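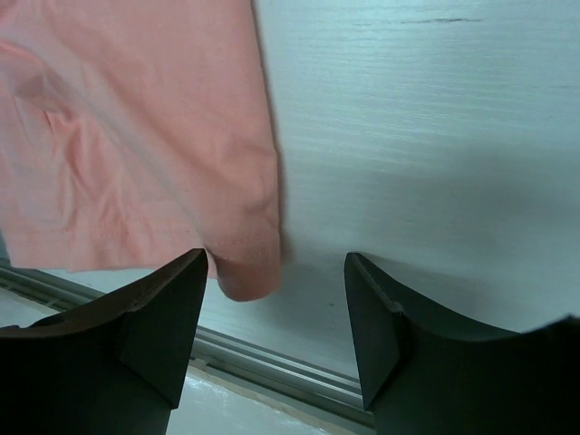
2. 의류 접기 셀, 밑단 모서리 파지 조건 정리

2025년 10월 7일 화요일
읽는 시간 3분

대상은 분홍 계열의 얇은 무광 원단. 위층이 사선으로 접혀 아래층에 얹힌 상태에서 밑단 모서리로 접근한다. 모서리가 둥글게 말려 있고 왼쪽 핑거 쪽에 치우친다. 오른쪽은 상판이 넓게 드러난다. 핑거 중심을 모서리 끝점에 맞추는 현재 방식은 이런 자세에서 왼쪽 핑거가 밑단과 겹친다. 중심 기준을 끝점에서 박음선 중앙으로 바꾸는 안을 Decha가 제안. 다음 배치에 적용한다.

메모
- 상판 그림자와 원단 경계를 혼동하는 오검출이 남아 있음. 우측 조명 각도 재조정 필요.
- 아래층 주름이 몰린 구간은 파지 후보에서 제외.
- 파지 재시도 상한은 두 번. 넘으면 작업자 호출.

작업 배분 변경
Sokgate 라인은 4월까지 한 사람이 교대당 200장을 손으로 접었다. 지금은 셀이 접고 사람은 투입, 호출 대응, 최종 검사를 한다. 어제 오후 교대의 호출은 36회. Sunee 말로는 손목은 편해졌는데 호출이 불규칙해서 검사에 집중이 안 된다고 한다. 호출 로그를 보면 간격이 20초인 경우도 있고 40분인 경우도 있다. 호출 수만 줄여서는 해결되지 않을 듯. 급하지 않은 호출은 모아서 보내는 방식을 Roxana와 검토하기로 함.

검사 기준도 문제다. 손으로 접던 때는 접는 사람이 박음선 불량을 만져 보고 걸러냈다. 이 단계가 빠지면서 불량이 최종 검사로 넘어온다. 표준작업서에는 원래 없던 항목이라 누락을 늦게 알았다. Troels가 투입 단계에 촉감 확인을 넣은 개정안을 쓰는 중. 투입 시간이 늘어나므로 교대 목표 수량도 같이 고쳐야 한다. 생산관리 회신 대기.

교육: 호출 대응은 현재 Sunee와 Fongchan만 가능. 휴게 시간이 겹치면 셀이 멈춘다. 한 명 더 필요.

미결
- 박음선 중앙 검출의 신뢰도 하한값
- 호출 묶음 간격
- 야간 교대 적용 여부 (Surkorport 쪽 의견 먼저 받을 것)

최종 수정: Decha Nakpan, 파지 기준 항목 보완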